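**Mahuika gets a free lite version and a December unlock**

Apr 28, 2018

Ruto, the small studio behind the puzzle platformer Trirnham, has put out a free version of its newer game, Mahuika, for phones and tablets. The download includes the first island and its 53 rooms. The rest of the game opens up with a single in-app purchase, and the studio says there are no ads, timers or coin packs in either version.

People who bought Mahuika at full price don't need to do anything. Their copy stays as it is, and it will keep getting the same updates as the free one. Save files carry over when a player pays to unlock the full game, so the first island doesn't have to be played twice.

The update also changes a few things that players have been asking for. The jump button can now be moved to either side of the screen. The map no longer closes when the player is hit. Rooms load faster on older tablets, and the long walk back to the lighthouse after losing a boss fight has been cut, with a checkpoint now placed outside the door.

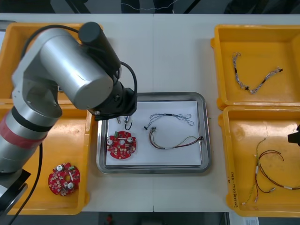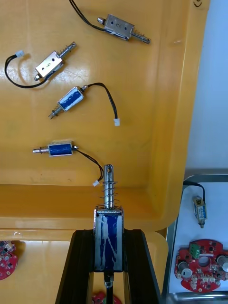 Cloud saves are still missing. Ruto says they are being worked on and should arrive in December, together with a second set of challenge rooms. Those rooms will be free for anyone who owns the full game. Controller support is in the current build but has to be turned on in the options menu, and the studio warns that button prompts on screen will still show the touch controls for now.

One change may not be so popular. The online leaderboard has been reset, and it now lists only the top 300 times for each island. Before the update it went down to 1,000. Ruto says too many of the old times came from a bug that let players skip the tide gate, which has been fixed. Old times can still be seen on a player's own profile page but don't count toward the new rankings.

Trirnham has been updated as well, mostly to fix a crash on the title screen and some text that ran outside its box in the Zakley chapter. It remains a paid game with no free version planned.

The free version of Mahuika takes up 800 MB once installed. The full game uses the same files, so unlocking it doesn't start another download.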